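Home | Projects | Datasets | Purchasing | Contact

Print this page | E-mail this page

# Dorkwood folding cell: dataset and equipment plan

README, revised 30th September

## Scope

Dorkwood is a set of garment-handling episodes from a two-arm tabletop cell, with the cost notes needed to build a second cell. The cell at Grosen is the reference. The Holtel cell is planned for October and is to match it in geometry and cabling.

## Contents

- 362 episodes, teleoperated
- fixed workspace view and wrist view, time-aligned
- joint positions and gripper commands
- parts list in parts.csv, prices before tax

## Work at hand

Folding of dark T-shirts on a light wooden tabletop. Black fabric is the hard case for both views: creases carry little contrast and layers merge. Budget for lighting before budgeting for better cameras.
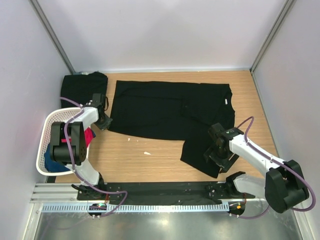
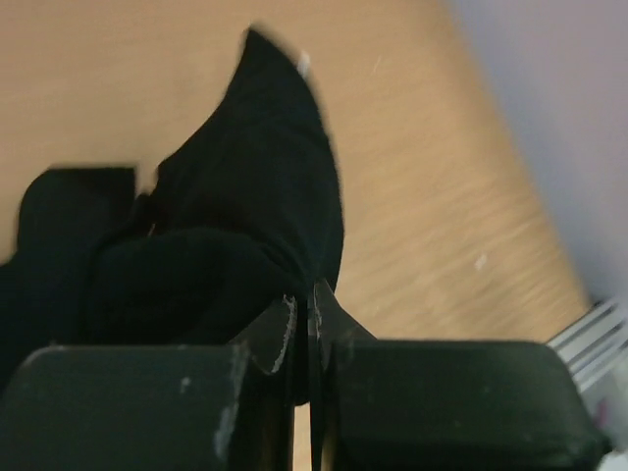

## Budget for the second cell

The ceiling is 4,000 for everything except the arms, which come out of the capital line. Order in this sequence:

1. Arms, 2, same revision as Grosen. Mixed revisions need separate calibration files.
2. Mounting plate and aluminum extrusion. Order drilled; in-house drilling delayed the first build.
3. Controller boards, one per arm, plus one spare.
4. Motor cables. Allow slack for full wrist travel and keep one full spare set.
5. Gripper fingers. Treat as consumables. Inspect the coating and inner faces monthly.
6. Tabletop, wall panels, cable tray.
7. Garments and basket. Charge to supplies.

Somogyi is the quoted supplier for items 2 and 6. Lead time is 15 working days from purchase order. No supplier is fixed for item 5.

## Known gaps

- No striped or patterned garments.
- Wrist view blurs during fast moves. Affected segments are not removed.
- Power draw was not logged, so the circuit rating for Holtel is an estimate.

## Comments (3)

**gantry_b:** Does the ceiling include shipping? The Somogyi quote lists it separately.

**maintainer:** Yes, shipping is inside it. parts.csv has a column for it now.

**lowbay:** We bought fingers with the arms and got a better price. Worth asking before you split the order.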